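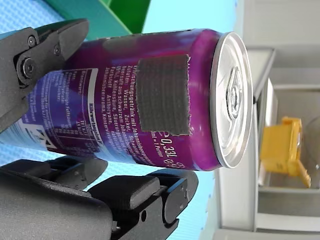
Gallery: Grasp Recordings at Falletti

On this page we collect pictures from our work on the Mokley gripper. Each grasp is saved as one example for the learning system, and our goal for the first set is 1,000 examples. Emanuel Ilie prepares the recordings – Eustaquio Esquivel checks the labels.

Picture 1. A drink can, 0.33 L, held on its side between the two fingers. The printing is in German, and part of the ingredients text is under the dark gray hook-and-loop patch. Label in our list: "can, sideways".

Shiny objects are difficult for us. The purple metal and the rim of the lid both give strong reflections, so we want many examples of this type in the set.

How we save the examples

Every example receives one object name and one position name. When the two checkers do not agree on a label, the example is put to the side and we look at it again at the end of the week. The first 18 objects are listed in the Espinoza folder.

Page updated Jun 14, 2025. More pictures will be added in October.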